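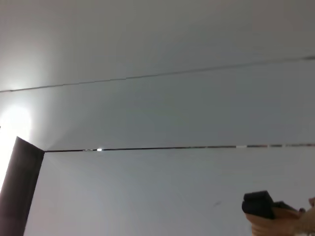

Photo: Si-woo Chae

Give the open-plan office a proper ceiling

20 June 2021

Offices are filling up again, and a lot of firms are using the chance to redecorate. I have visited several of them since March, and the same thing keeps happening. Someone shows me the new desks, the new kitchen and the wall with plants growing out of it. Then we try to have a conversation and I can't hear what they are saying.

The fashion for the past decade or so has been to rip out the ceiling. The tiles go in a skip, the ducts and cables are painted black or left as they are, and the room gains a bit of height. It looks good in the brochure. It also takes away the one large surface in the room that was soaking up sound, and what is left is concrete, glass and a hard floor. Every phone call goes round the room and comes back.

I worked in a room like that for two years, at a firm called Walleo. There were 70 of us on one floor of a former printworks in Leeds. The landlord had taken the old suspended ceiling out before we moved in and was proud of it. By the second month people had started wearing headphones all day. By the sixth, the meeting rooms were booked from morning to evening by people sitting in them alone. The firm then bought phone booths, which were stuffy and took up the floor space that the open plan was supposed to save.

The old ceilings had plenty wrong with them. The tiles went brown where a pipe had leaked, and they sagged. If an electrician lifted one, it never sat straight afterwards. I understand why architects were glad to see the back of them. But the cure was to have nothing at all up there, and the people sitting underneath have paid for it.

A plain, flat, pale ceiling does several jobs at once. It can spread daylight further into the room. With the right material it takes the edge off voices. It hides pipes that few of us ever wanted to look at, and it keeps the heated air nearer the people who need it. In a tall Victorian room that last point shows up on the gas bill.

The usual objection is cost. When Povia, a design practice with a floor in the same building as ours, wanted to put a ceiling back, they were quoted for the whole of it and nearly gave up. They ended up covering only the part above the desks, and left the entrance and kitchen open. The bill for the panels came to £2,694, with the fitting on top. That is less than Walleo paid for its phone booths, and I could hear the difference from the doorway.

The second objection is that people like height. They do, in a station or a library. I am less sure they like it above a desk where they spend eight hours reading spreadsheets. A room can be generous and still have a lid on it. Bring the ceiling down to a sensible level, keep the windows clear, and most people will never mention it again. I would count that as a good result.

There is also a matter of who decides. The person who signs off the design often has an office with a door. The person under the bare duct is on the phones. If I could change one thing about how these jobs are run, it would be to make whoever approves the drawings sit in the main room for a fortnight with the sales team before anything is ordered.

Schools have had rules on classroom noise for years, and they are right to. A child who can't hear the teacher can't learn much. Adults who can't hear each other just send an email to someone four desks away, and the firm goes on believing that the open plan has got everybody talking.

So if you are about to sign a lease on a handsome shell, stand in the middle of it and clap. Listen to how long it takes to die away. Then ask the landlord what happened to the ceiling, and who is going to pay to put one back.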